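Stongate Neighbors – 22 July 2024

The great table rescue continues

So I finally did it. After walking past that old table in the Stongate basement since forever, I dragged it up the stairs (two trips, legs first) and decided it was going to be my summer project. I blame the June issue, where I promised to write about something other than tomatoes.

I have never refinished anything in my life. My first stop was the Demissie hardware counter, where I asked what kind of sandpaper I needed and got asked "what kind of wood?" and had to say "brown." They were very nice about it! I came home with seven sheets, a scraper and a can of oil, and by the end of the afternoon I'd used every sheet and had done maybe half the top.

Old tabletops are full of stains, and I've gone back and forth on how many to keep. The rust-colored blotches are my favorite part of an old piece, and sanding them all away feels a bit like cheating.
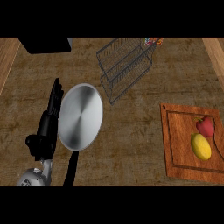

My sister thinks I should just paint the whole thing white, and we have agreed not to discuss it over dinner anymore. I'm going with plain oil – two coats, a day apart, windows open.

If you have a sander I could borrow for a weekend, please leave a note in box 326. I'll pay you back in zucchini. I have up to two bags a week to get rid of, and they're only getting bigger.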